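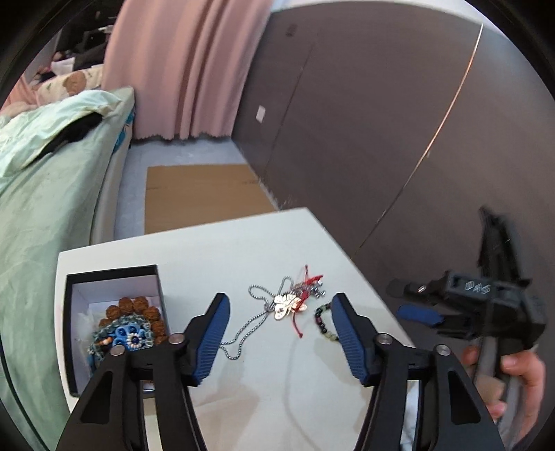

Vol. 19, p. 636

Stostden Romances

Stostden Romances was a line of short paperback love stories published by Wukwood, a small press that began as a mail-order book club. The line ran to 47 titles, most of them set in small towns and written by authors who had not published a novel before.

History

The line was started by Teresa Doherty, then the club's buyer, who had trouble finding contemporary romances short enough to mail at the lowest postage rate. She asked club members to send in manuscripts of their own. The first title, The Ferry at Butavik, came from Heather Paewai, a school librarian, and was mailed to members in November. A second printing went to bookstores the next spring.

Paewai went on to write 19 books for the line, including the MacDonald series, which follows several generations of one innkeeping family. The other titles were the work of many hands, and a few writers used more than one pen name. Wukwood closed the line when the book club ended. Rights went back to the authors, and the MacDonald books were later reissued in two thick volumes.

Format and style

Each book had a pale cover with the title in script and no picture of the couple. Doherty's guidelines for writers asked for a single point of view, a job for both leads and a meeting by the end of the second chapter. Endings had to be happy, though a wedding was not required – several of the later books close with the couple still living in separate towns.

Reception

Reviews were few. Readers' letters, printed in the back pages of each book, tended to praise the dialogue and complain about the length. The Ferry at Butavik remains the best known of the group and is the only one to have been recorded as an audiobook.

See also: category romance; book clubs; pen names

Contact the editors | Copyright Wukwood Reference Pages | Back to top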